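3. Season Passes and Attendance at Short Ovals

3.1 Setting and data

The passes studied in this section were sold by Wokgate, a paved oval that runs weekly stock car classes from spring to October. The track sells two products for general seating: a single-night ticket at the gate and a season pass that covers every points night. Special shows, such as the demolition derby and the trailer race, are priced separately and are left out of the main analysis. They return in Section 3.4, where spillover from points nights is considered.

Gate records were supplied by Flomus, the ticketing contractor, as a list of scans with a time stamp and a product code. No names or addresses were included. From the list we drew a panel of 300 pass holders, stratified by the month in which the pass was bought. A pass that was never scanned stays in the panel with an attendance of zero. Dropping such passes would raise the mean and would hide the group that is of most interest to a pricing model.

Rainouts need separate handling. Wokgate calls a meeting off when the surface can't be dried by the advertised start of qualifying, and pass holders then receive no refund but may use the makeup date. We code the makeup date as the original meeting. If a meeting was stopped after the heats, it counts as completed, in line with the track's own rule that heats make a show. Five meetings were affected in this way, and the results in Table 4 are not sensitive to their removal.

3.2 Pass holder survey

Scan data say when a person came in but not why, or how long the person stayed. We therefore sent a short form to the panel through the ticketing contractor. The form had 10 items and could be filled in on a phone or on paper at the pass window. It asked about travel distance, party size, the class the respondent most wanted to see, and the price at which a pass would no longer be bought. The last item was open, with no suggested amounts, to avoid anchoring on the current price. 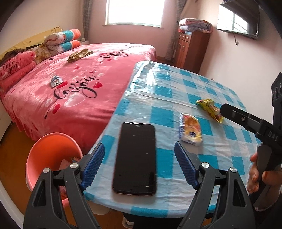 Figure 6. Smartphone on a covered table.

Ha-rang Moon
Lead author, spectator economics

Responses were matched to scan histories by pass number and then stripped of it. Item nonresponse was low for distance and party size and higher for the open price item. Respondents who skipped the price item attended less often than those who answered it, so a complete-case estimate would overstate willingness to pay. We use inverse probability weights built from purchase month and attendance before the form was sent out. Trimming the largest weights changes the third decimal place only.

One wording problem should be noted. The first version asked which "division" the respondent followed, a term the track uses for its points classes but which some fans take to mean a regional series. The item was reworded to "class" before the second mailing. Answers from the first mailing were recoded where the intent was plain and otherwise set to missing.

3.3 Model

Let a pass holder decide on each race night whether to attend, given that the pass price is already sunk. The cost of attending is then travel, food and time. A single-night buyer faces the same costs plus the gate price. The standard prediction is that pass holders attend more often at equal distance, and that the gap widens with distance up to the point where travel cost dominates.

The sunk payment may also act directly. A buyer who has paid recently may feel a stronger pull to use the pass, and this pull should fade as the season goes on. We include the number of race nights since purchase, both alone and interacted with distance. Standings enter through the points gap between the top two drivers in the feature class on the morning of the meeting. A small gap late in the season should draw fans back even when the payment effect has faded.

We follow the Cho specification for weather, with forecast rain entered separately from rain at gate opening. The two are correlated but do different work. Forecast rain keeps distant fans at home, while rain at gate opening mostly delays arrival — the scans simply bunch closer to the feature. Midweek shows, all held on a Wednesday, get their own intercept.

Zoltura, the second track for which scans were available, is used only as a check on the distance term. Its pass covers fewer classes and includes parking, which makes the price coefficients unsuitable for direct comparison. The distance term has the same sign at both tracks. Its size differs, and we attribute part of the difference to the parking benefit, though the data do not allow the two effects to be separated. Pooled estimates are given in the appendix, with standard errors clustered by meeting.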